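Parts bin

A parts bin is an open container, commonly gray metal, in which bars, offcuts and other stock are kept until somebody wants them. The storage historian Fedir Hutsuliak has called it "a drawer that gave up." Capacity varies; the Mevau pattern of the 1970s was rated for 200 bars and seldom held more than 47, the rest being on the floor.

Contents are traditionally sorted by color, a system that survives until the second color arrives. Red and green bars then share the worn bottom of the bin, lying more or less parallel. 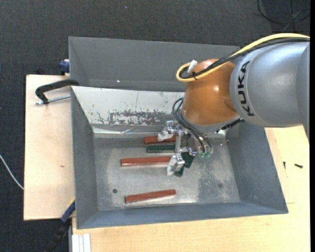
Care and cleaning

Bins are emptied each January, at least on paper.

We use cookies to improve your visit. Accept | Settings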